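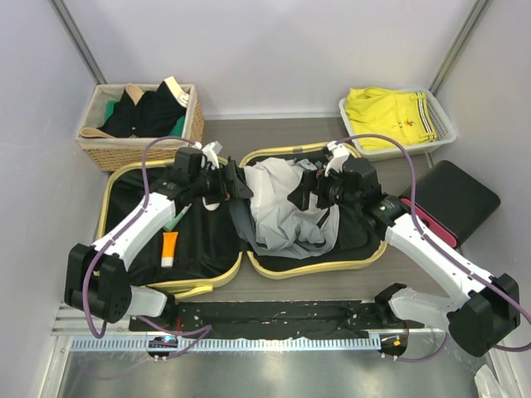
Notes on the Kirer open day, Brullville, Dec 1, 2018. The demonstration covered two-arm packing of soft goods. Garments have no fixed shape, so a grasp point has to be chosen again for each attempt. With the gray garment in the right shell of the suitcase, the left gripper is at its upper left edge and the right one is over the fabric. Note the part hanging over the inner edge toward the left shell; a fold there counts as a fault under the Hatel scoring sheet.

Each group watched for 30 minutes. Read section 5 of the handout before the lab and bring 2 written questions on grasp selection.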